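Household Textiles and Care, Unit 318
Handout for Week 2: Sorting, folding and the bed as a workbench
Prekotix Community College, evening stream
7/12/23

Welcome back, everyone, and thank you for the lively discussion last session about fitted sheets. I promise we'll return to those before the course ends, but tonight I'd like us to slow down and look at something humbler, the pile of clean clothes that lands on the bed and the order in which we deal with it.

Most of the homes we visited for the Bhuiyan Street placements had no laundry bench at all, and I suspect that's true for many of you as well. The ironing board comes out now and then, the kitchen table is usually covered in somebody's homework, and so the bed does the job. It's a good job for a bed, too. You've got a wide, soft surface that won't snag anything, and you can stand beside it and spread your piles out as far as your arms will reach.

1. Getting the surface ready

Make the bed first, or at least pull the bottom sheet smooth. It doesn't need to be hospital smooth - a few light creases won't hurt anyone - but lumps underneath will travel straight into whatever you're folding on top. Give each item a shake as you lift it from the pile and run a hand along the seams to feel for damp spots. Anything that still feels cool goes back on the airer.

2. Choosing your background

This is the part that tends to surprise people, and I'm fond of it, so bear with me. The colour of the sheet matters when you're sorting. Dark clothes on a dark doona cover simply vanish, and you end up with one black sock folded inside another black something. A white or pale printed sheet, with soft yellows and pinky beiges, lets you see the whole outline of a dark garment, and the bits of thread and lint along its edges as well. 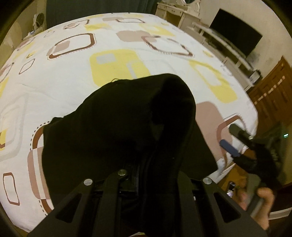 Black cloth deserves a pile of its own in any case. It shows lint more than any other colour, it fades along the folds if it's left in the sun, and it's hard to tell front from back under a bedroom lamp. Open each piece out fully before you decide what to do with it. Find the label or the neckline, lay that end away from you, and smooth from the middle outwards with a flat hand.

If you meet a loose thread, please don't pull it! Snip it close with small scissors, or, on a knit, ease it through to the wrong side with a blunt needle. We practised this on the Mollavano cotton squares, and there are still spare ones in the cupboard if you'd like another go.

3. Folding

Fold the sides in to the centre, then bring the bottom up to the top in 2 easy turns. Very soft fabrics like to slide about, so keep one hand resting on the part you've already folded. Those of you who prefer rolling (I know who you are) are welcome to roll, provided the finished bundle sits neatly in the drawer.

4. For next time

Please set aside 20 minutes at home and fold one small load on your own bed. Jot down the colour of your sheet or cover, which garments were hardest to see, and anything you had to open out again. The Plirkard reader has a nice short chapter on caring for dark fabrics, and it would be worth a look before we begin on stain treatment.

Bring something black and something pale from your own wash, clean please, and a lint brush if you have one.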